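Projektbericht: Demonstrationsdaten für eine zweiarmige Greifaufgabe

Projektseminar Robotik, Gruppe Watard

Aufgabenstellung

Im Seminar sollte ein Lernverfahren trainiert werden, das Obst zwischen einem Teller und einem Korb umräumt. Unser Teil war die Datenaufnahme. Das Training übernahm die Gruppe Clirkar, die unsere Aufnahmen im vereinbarten Format erhielt. Vorgabe waren 500 brauchbare Demonstrationen bis Ende August.

Aufbau

Gearbeitet wurde mit zwei weißen Roboterarmen, die nebeneinander an der hinteren Tischkante montiert sind. Der Tisch hat eine matte braune Auflage. Eine feste Kamera nimmt die Arbeitsfläche auf, dazu werden die Gelenkwinkel und die Öffnung beider Greifer gespeichert. Für die Aufzeichnung haben wir das Programm Zaidi aus dem Vorjahresprojekt übernommen und um eine Pausenfunktion ergänzt.

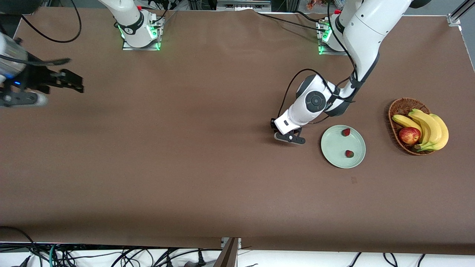 Verfasser: Projektgruppe Watard
Rolle im Projekt: Datenaufnahme und Auswertung

Im Bild liegen zwei Erdbeeren auf dem hellgrünen Teller, Bananen und ein Apfel im Korb. Der linke Arm steht mit dem Greifer direkt neben dem Teller. Die Erdbeeren waren die schwierigsten Objekte, weil sie bei zu viel Kraft gequetscht werden. Die Schließkraft haben wir deshalb nach den ersten Versuchen herabgesetzt.

Ablauf

Eine Demonstration dauert etwa 30 Sekunden. Beide Arme werden von einer Person ferngesteuert, eine zweite startet und beendet die Aufnahme und setzt die Objekte zurück. Die Lage von Teller und Korb wurde nach jeweils 18 Durchgängen geändert. Anfangs haben wir das seltener getan, die Startpositionen waren dadurch zu ähnlich. Diese Aufnahmen haben wir nicht abgegeben.

Auswertung

Jede Aufnahme wurde mit dem Skript Bendum auf fehlende Bilder und Zeitsprünge geprüft und danach einmal angesehen. Aussortiert wurde, wenn ein Objekt vom Tisch fiel oder mehr als 3 Greifversuche nötig waren. Korrekturen innerhalb dieser Grenze blieben im Datensatz, damit das Modell auch Fehlgriffe und deren Behebung sieht.

Offene Punkte

Das Licht im Labor war nicht konstant, am Nachmittag fallen stärkere Schatten auf den Tisch. Die Uhrzeit steht in den Metadaten, wurde aber noch nicht ausgewertet. Für die nächste Gruppe empfehlen wir, weitere Obstsorten aufzunehmen und die Kabel am Boden vor Beginn zu befestigen.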